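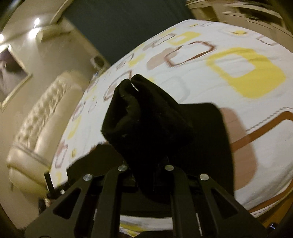
Departamento de Pisos y Lavandería - Hotel Prurivano

Cómo gestionar los objetos olvidados en las habitaciones

Este procedimiento se aplica a todas las habitaciones y zonas comunes del hotel, también a los apartamentos del edificio Kowalchuk. Sustituye a la hoja plastificada que estaba en el office de la segunda planta. La última revisión es de septiembre.

Antes de empezar

Lleve en el carro bolsas transparentes, etiquetas adhesivas y un bolígrafo que no se borre. Las etiquetas se piden en lencería, en tacos de 20. Si su carro no tiene, no empiece la planta sin ellas.

Paso 1. Revisar la habitación de salida

Confirme en el listado que el cliente ha hecho el check-out. Si la habitación figura como ocupada, no se recoge nada, aunque parezca vacía. Abra armario, cajones, mesillas y caja fuerte. Mire detrás de la puerta del baño y en el gancho de la ducha. Sacuda las sábanas y la funda nórdica una por una antes de echarlas al saco - la ropa pequeña y los cargadores acaban casi siempre en la lavandería.

Paso 2. Embolsar y etiquetar

Cada objeto va en su bolsa. Los pares se guardan juntos y, si solo aparece una pieza, se anota "uno". En la etiqueta se escribe:

Número de habitación
Hora a la que se encontró
Lugar exacto (bajo la cama, segundo cajón, etc.)
Descripción corta, con color y talla si se ve
Iniciales de quien lo encuentra

La ropa húmeda se entrega en lavandería antes de guardarla. Los alimentos abiertos se tiran. Los medicamentos se guardan y se avisa a la gobernanta en el momento.

Paso 3. Dinero, documentos y joyas

No los meta en el carro. Llame a la extensión 187 y espere en la habitación con la puerta abierta hasta que suba alguien de recepción. El contenido se revisa entre dos personas y firman las dos. Después pasa a la caja fuerte de recepción, nunca al armario de pisos.

Paso 4. Registrar en Akudell

Al terminar la planta, y siempre antes de las 16:00, entregue las bolsas en el office. La gobernanta de turno las da de alta en Akudell, menú Pisos, opción Objetos. El programa asigna un número que se copia en la etiqueta con rotulador rojo. Si Akudell no funciona, se apunta en el cuaderno azul y se pasa después. No deje las dos cosas a medias.

Paso 5. Aviso al cliente

De esto se encarga recepción. Pisos no llama ni escribe a los clientes, tampoco cuando dejan una nota con su teléfono. Si el cliente pide el envío, se prepara con Erance y los gastos corren de su cuenta. La recogida del mensajero es a las 9 de la mañana, así que el paquete tiene que estar cerrado la tarde anterior.

Plazos

La ropa y los objetos corrientes se guardan 77 días. La ropa interior y los calcetines, 20. Pasado el plazo, la gobernanta saca el listado y decide el destino. Ningún empleado puede quedarse con un objeto sin la hoja firmada.

Dudas

Turno de mañana: Mélanie Morin, gobernanta. Turno de tarde: Jade Arsenault. Las copias de la hoja de entrega están en la bandeja superior del office.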